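3.2 Return rates and the handling of glass bottles

The deposit scheme in Rarham had been running for eleven months when our survey began. Households paid a small deposit on each glass drinks bottle and could claim it back at any shop that sold the same type of drink. In Mollach, the comparison town, there was no deposit, and empty bottles went to the kerbside box or to the bottle bank behind the market hall. The two towns are similar in income and household size, though Mollach has more flats and fewer homes with a garage or shed.

We sent the questionnaire to 1,394 addresses and received 1,006 usable replies. Of these, 653 came from Rarham. The lower response from Mollach was expected, as the topic was less familiar there and the covering letter referred to a scheme that did not apply to the reader. We weighted the replies by dwelling type but did not correct for age, which was left blank too often to be of use.

Respondents in Rarham were asked where they kept empty bottles before taking them back. The most common answer was the kitchen floor, followed by a cupboard under the stairs. Those who kept their empties in some form of carrier said that they returned them more often, and usually on the same trip as the main food shop. Those who used a loose bag reported longer gaps between returns and more breakages. The link held for flats as well as houses, but it was weaker in homes without a car. We cannot say from these answers whether the carrier leads to more frequent returns or whether people who already return bottles often are more likely to own one.

Carriers differed a good deal. Older households tended to have wire or wooden crates left over from milk or beer deliveries. Others used the cardboard sleeve in which the bottles were sold, which several respondents said went soft if a bottle had not been rinsed. Moulded foam carriers were less common. They were liked for being light and quiet, and disliked for taking up as much room empty as full (Figure 2). A few respondents wrote that the carrier stayed in the car boot all year round, so that storage at home did not arise.

Shop staff raised a different point. At the Lalumine stores, bottles brought in carriers could be checked at the till without being taken out, so long as the necks and caps were visible. Bottles in bags had to be stood on the counter one at a time. Greenberg, the wholesaler that collects from the smaller shops, asks for bottles to be sorted by size before pick-up, and staff said that this took longer than the refund itself. Both matters bear on the cost estimates in Section 4, where staff time is treated as a fixed amount per bottle. That assumption probably overstates the cost of returns made in carriers and understates the cost of mixed bags.

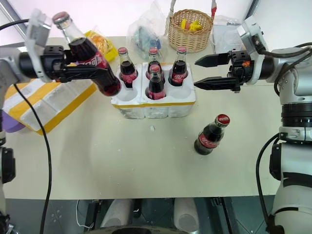 Figure 2. White foam bottle carrier with glass cola bottles.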